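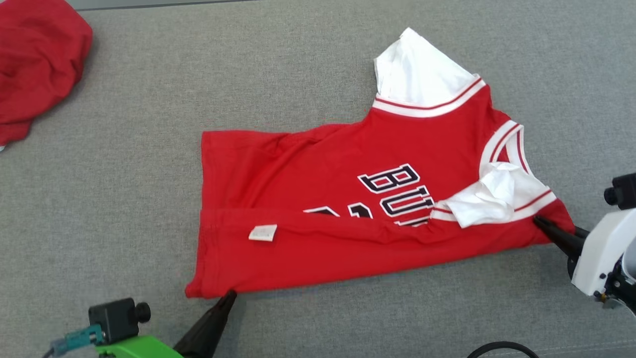 Preltar Garment Services, Deltville

Garment Folders, Part-Time (Reference 1263)

Preltar is seeking two part-time folders for its sportswear room in Deltville. The position begins in November. Shifts are 23 hours per week, starting at 7 a.m.

Duties include folding jerseys, tank tops and shorts to the customer's pattern, checking trim and lettering for loose threads, and confirming that the care label is present and legible. Folders are expected to complete nearly 200 garments per shift once trained. Finished stacks are passed to the Cestis packing line.

Applicants must be able to stand for long periods and follow written folding instructions. Previous laundry or retail experience is preferred but not required. Training is paid.

Applications may be submitted at the Yeh Street office or by mail. Please quote the reference number above. Only applicants selected for interview will be contacted.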